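Break room table - what stays out and what goes in the cupboard?

zetby_kitchen
March 31, 2019
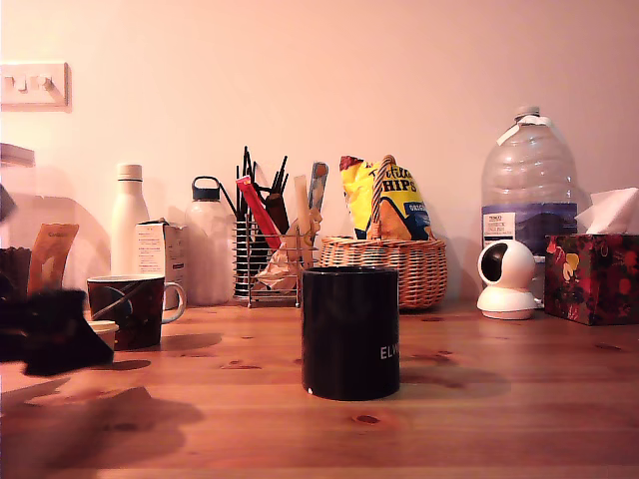 The table as of this morning

So I'm trying to get our shared table under control before the new people start in July. My plan is the chips basket stays, everything else goes. I really can't stand that wire holder, it's become the place where wrappers go to live. Thoughts?

Killard60
Keep the holder! Take the crumpled wrapping and the red packet out and it's fine. I'd lose the basket. A whole basket for one bag of chips?

gunnelvik
Disagree, the basket is the only nice thing on there - mine came from a yard sale and it holds bread, napkins, all sorts. Fill it up and put the bottle somewhere else.

Killard60
It still eats up half the table once you try to sit down with a plate.

echeverri503
Does anyone use those black straws or sticks or whatever they are? I'd start there. And mugs go on a shelf, end of story.

zetby_kitchen
The black mug gets used every single day so good luck with that one, haha. OK, I could go for the holder with only the spatula thing in it. Basket is staying though!

gunnelvik
Good. Buy more chips.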